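Papierhandhabung durch Haushaltsroboter

Als Papierhandhabung bezeichnet man in der Servicerobotik das Greifen, Wenden, Stapeln, Abheften und Einlegen von Papierbögen durch Maschinen, die nicht eigens für das Papier gebaut sind. Gemeint ist also nicht die Druckmaschine oder der Kopierer, denen das Transportieren von Bögen seit Generationen mühelos gelingt, sondern der allgemein verwendbare Roboterarm, der am selben Tisch vielleicht auch Besteck sortieren oder ein Handtuch falten soll. Im Haushalt gehört die Aufgabe zur Ablage, im Betrieb zum Bereitlegen von Laufzetteln und Begleitpapieren.

Einordnung

Wer einmal an einem verregneten Nachmittag die Unterlagen eines ganzen Jahres sortiert hat, wird sich gern eine Maschine wünschen, die das übernimmt. Verglichen mit dem Staubsaugen, das sich an kleine fahrende Geräte abgeben lässt, ist die Ablage jedoch ein zähes Gebiet geblieben. Papier ist leicht und biegsam, es haftet an seinem Nachbarblatt, und es verzeiht einen zu festen Griff schlechter als ein Löffel. Hinzu kommt, dass Mappen, Klemmbretter und Hefter jeweils ihre eigene kleine Mechanik mitbringen — Gummizüge, Bügel, Klemmen, Laschen —, die der Mensch mit den Fingerspitzen ertastet, ohne groß darüber nachzudenken.

Arbeitsweise

Verbreitet sind Aufbauten mit 2 Armen und einfachen Zweibackengreifern. Ein Arm hält gegen, der andere hebt oder zieht. Ein Überblick von der Seite oder von oben hilft bei der Lage der Gegenstände, während eine Kamera am Handgelenk die letzten Zentimeter vor dem Zugriff zeigt, in denen erfahrungsgemäß das meiste schiefgeht. 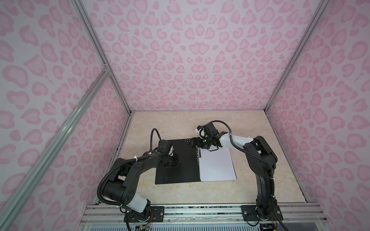
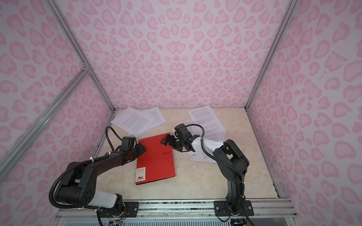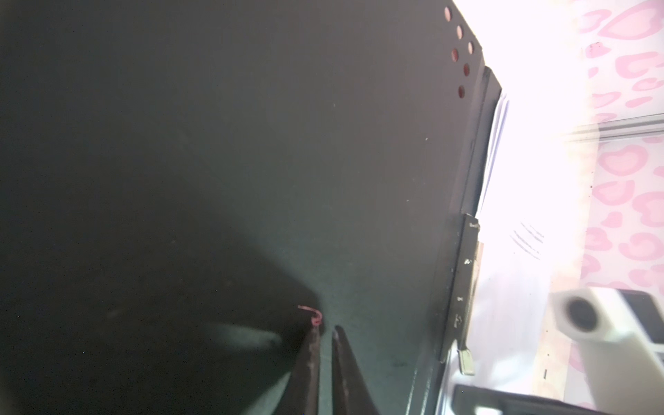
Schwierigkeiten

Am hartnäckigsten ist wohl das Vereinzeln. Zwei flache Backen bekommen einen Stapel an der Kante recht ordentlich zu fassen, ein einzelnes Blatt dagegen nur, wenn es ein wenig absteht. Manche Gruppen lassen den Greifer deshalb eine Ecke zunächst leicht aufwölben, andere schieben den Bogen bis über die Tischkante.

Auch dunkle und glänzende Oberflächen machen Mühe. Auf einer schwarzen Unterlage verschwimmen die ebenfalls schwarzen Greiferfinger mit dem Hintergrund, und der Schatten der Hand legt sich ausgerechnet dorthin, wo die Steuerung genau hinsehen müsste. Weißes Papier wiederum überstrahlt bei hellem Licht leicht, sodass die Kante zwischen zwei Bögen kaum noch zu erkennen ist.

Stand der Technik

Im Vergleichsversuch Plelley, der im März abgeschlossen wurde, sollten verschiedene Systeme lose Bögen in eine Mappe einlegen. Das beste Verfahren, Bucur, kam bei bekannten Mappen in 43 von hundert Durchgängen ohne Hilfe ans Ziel. Bei unbekannten Mappen fiel der Anteil deutlich ab, meist beim Öffnen des Deckels. Der Hersteller Sellow beschränkt sein Tischgerät daher auf 3 Mappentypen und überlässt das Zuklappen weiterhin dem Menschen. Der Betriebsausrüster Landell verwendet statt der Backen einen kleinen Sauger, der Einzelblätter zuverlässiger hebt, mit gebundenen Stapeln aber wenig anzufangen weiß.

Für die häusliche Ablage gilt die Aufgabe damit als teilweise gelöst: Das Umlegen eines Stapels gelingt oft, das Einheften selten.

Siehe auch

Greifen biegsamer Gegenstände
Zweiarmige Manipulation
Wäschefalten durch Roboter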